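Search this forum
Advanced search

Glass block stair tower at the old Keogh building: repair or replace?
Started by hrefna_d
Print this thread | E-mail to a friend

hrefna_d
December, 9:14 pm

Hi all, first post here after lurking forever. I've taken on the survey notes for the old Keogh bus depot office (two-story, flat roof, buff brick, curved corner) and I'm stuck on the stair tower. It has a full-height panel of glass block on the street side, 200 blocks by the original drawing, and 30 of them are cracked. The mortar is a mess at the bottom and there's rust staining where the steel bars run through the joints.

The owner wants to rip the lot out and put in a flat aluminum window. I want to talk him out of it. Has anybody here gotten a panel like this repaired without taking the whole thing down?

Hrefna Damgaard

ScanlonA
9:52 pm

Welcome! I did one of these on a school gym and yes, you can cut out single blocks, but I wouldn't with yours. Once the bars are rusting they swell, and that's what is cracking your glass. Swap 30 blocks and you'll be back in a few years swapping 30 more.

Take it down, save what you can, rebuild with stainless bars and a proper expansion strip at the head and sides. It'll look the same from the sidewalk and it'll last.

Aidan

tindano_ebuka
10:20 pm

Gotta disagree with Aidan a little. You don't know the bars are gone all the way up. Staining at the bottom could just be water sitting on the sill. I'd open three or four joints at different heights before anybody says the word rebuild. On the Tindano Street clinic we had awful staining for the first two courses and clean steel above that, and we got away with redoing the bottom four courses and repointing the rest.

Also check whether the canopy over the door drains back toward the wall. Ours did!

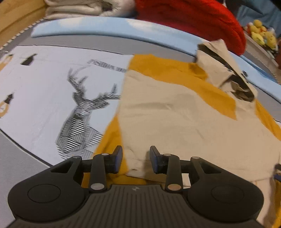
Re: Matching the blocks

hrefna_d
10:41 pm

Thanks both, that helps a ton. The canopy does tip back, now that you say it, and there's a green streak down the brick on that side. I'll ask about opening some joints.

Next problem is the blocks themselves. They have a wavy pattern on the inside face and they're a touch bigger than what I can buy new. A salvage yard, Pumarley, says they have a pallet that might match, and they quoted $3,000 for it delivered. Is that nuts?

deirdre_mt
11:05 pm

It's steep, but get one block in your hand before you decide. Old ones vary in thickness even when the face is right, and a thin block in a thick panel is a pain to joint. Ask them to mail you a sample. If they won't, walk away.

And for what it's worth I'm with Ebuka. Open it up first. I've seen too many good panels go in the dumpster on the strength of one look from the street.

ScanlonA
11:18 pm

Fine, fine, open the joints. I'll still bet you a coffee the steel is shot at the top too, because the roof on those depots always leaked at the parapet. Look at the coping while you have the ladder out.

daithi_mc
11:37 pm

Does the owner know what the flat window would do to that corner? The whole front is built around the tower: long low bands of windows running into the curve, then the one tall strip of glass. Put a shop window in there and it'll look like a dentist's office (sorry, dentists). I'd mock it up on a print of the elevation and show him. Worked for me once.

hrefna_d
11:49 pm

Ha, I might do precisely that. Sample block requested, and I'm going up to look at the coping as soon as I can borrow a long enough ladder. Will post what the joints look like inside.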